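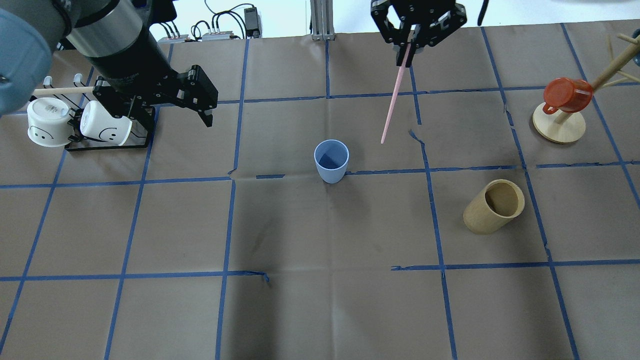 The drawer that wants a label

Home organising now has its own methods, its own courses and its own prices. What it hasn't got is much to show that any of it lasts.

I have been told to hold a potato masher and think about who I was when I bought it. I have been told to throw out every plastic tub without a lid, then every lid without a tub, and then to buy a matching set of tubs with lids. I paid £58 for the second piece of advice, on a course called Grurum, which sends you a short video every morning in August and a longer one about guilt at the end.

So I should say that I came to this subject in a bad mood.

Home organising used to be something your aunt did to your kitchen when you were in hospital. Now it's a trade. There are organisers who work by the hour and others who work by the room, and there are firms such as Tusteck that will sell you the boxes first and the thinking afterwards. The promise hardly changes from one to the next. Sort your cupboards and you'll save time, spend less, argue less and sleep better. It's a lot to ask of a cupboard.

The method everyone mentions this year is zoning. You stop thinking of a kitchen as cupboards and start thinking of it as jobs. Tea lives near the kettle, with the mugs and the spoons. Baking has its own corner. Breakfast gets a shelf. Tusteck's starter guide, which runs to 176 pages, suggests marking the zones before you move anything, and living with the marks for a fortnight.

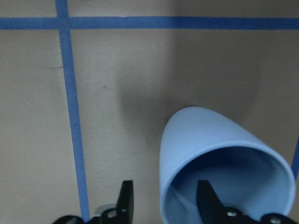
Blue masking tape divides a beige work surface into sections.

As it happens I agree with nearly all of this. It makes sense to keep the tea near the kettle. I also think most people had worked that out, and that the ones who hadn't were held back by something a guide can't fix, such as the kettle being next to the only socket and the only cupboard near it being full of boiler.

Ha-rang Heo has been a paid organiser long enough to be tired of the word "zone". She began by clearing flats for letting agents and moved to private clients when they started asking for her by name. I asked her how many of her kitchens stay the way she leaves them.

"I don't go back and look," she said. "Some people ring me. If they ring me, it's gone wrong, or they've moved."

That was the straightest answer I got. Most of the people I spoke to had photographs. They had the cupboard before, with the flour bag slumped against the gravy, and the cupboard after, with everything in jars. I asked each of them for a third photograph, taken a year on. One sent me a picture of the same jars in a different light. The rest said they'd look for one.

Heo did eventually put me in touch with a former client, who asked to be left out by name and who let me see her larder. The labels were still on the shelves. The one marked GRAINS had dog biscuits on it. She was perfectly happy with the larder and could find everything in it, and she had stopped reading the labels within a few weeks. She thought the money had been well spent, mainly for the afternoon of company while they did it.

I've come round to thinking that this is what a good part of the trade sells. It's hard to face a full cupboard alone, and easier if somebody is sitting on the step stool asking whether you really need four colanders. There's nothing wrong with paying for that. I only wish it were on the bill.

The claims about time are another matter. Kamel, which runs weekend workshops and a members' magazine, tells its customers that an organised kitchen saves 17 minutes a day. I asked where the number came from. After some to and fro I was told that it came from members, who had been asked at the end of a workshop to guess how much time they would save once they got home. They hadn't got home yet.

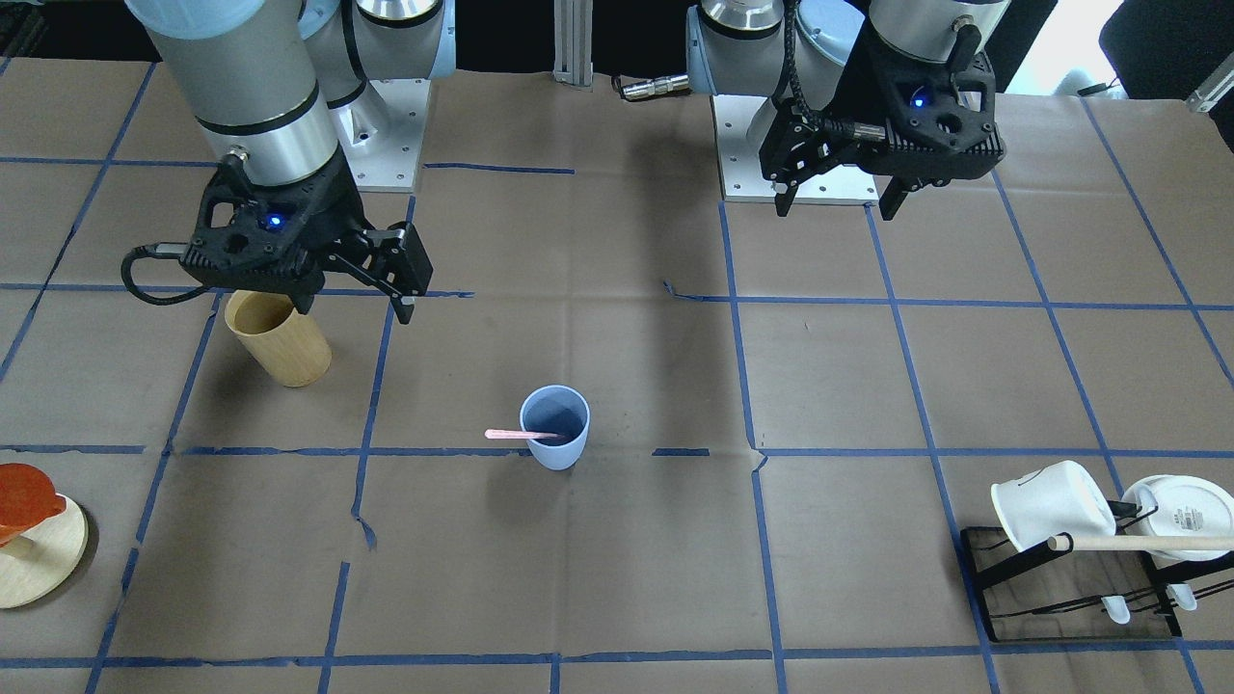 Raed Rawashdeh, who fits kitchens and has no method to sell, laughed for a while when I read him that. He has strong views on drawers (deep ones, low down, on good runners) and very few on what goes in them. In his experience people put things where their hand goes. If the hand goes to the left of the cooker, then that is where the oil will be, whatever the plan says, and there will be a ring of it on the worktop by the weekend.

"I get sent drawings with the spices in," he said. "Little bottles, all drawn in. Then I go back to fix a hinge and the spices are on the windowsill. They were always going to be on the windowsill."

He doesn't think organisers do any harm. He does think they have made people nervous. More of his customers now apologise for their kitchens before he has put his tools down, and more of them want fitted inserts, with a cut-out for every knife, which means that buying a new knife becomes a problem. He'll make the inserts if asked. He charges properly for them and tells people they'll hate them.

Then there are the boxes. I went to the Bultetti showroom meaning to be rude about it and spent longer there than I'd planned. The boxes are lovely. They stack. They close with a soft sort of cough. A member of staff showed me a box made to hold the dividers from other boxes while they weren't in use, and I stood there holding it, and for a moment I could see exactly where it would go.
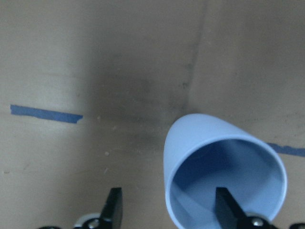 6 min read

I put it back. But I understood the trade better in that minute than I had from all the videos. Buying the box feels like having done the job. You carry it home and the kitchen is already half sorted in your head, and then the box sits on the stairs until you need the stairs.

Heo tells clients to buy nothing until she has been and gone, and reckons this loses her work. A few have already been shopping by the time she arrives, and the first part of the visit goes on finding somewhere to put the storage. She has taken a carload of it to the charity shop. The charity shop, she says, has started to sigh.

What would change my mind? A year-on photograph would be a start, taken by the person who lives there, on a bad morning. A figure for time saved that had been measured with a clock would be another. I'd also like to hear from one organiser, anywhere, who had walked into a messy kitchen, asked the owner where the nutmeg was, watched them reach straight for it and gone home without charging.

Grurum offers a refund if you finish the course and your home hasn't changed. I applied. They wanted 2 photographs of every room, before and after, and I hadn't taken the first lot. The masher is still in the drawer with the string and the takeaway menus, and it was there when I wanted it last night.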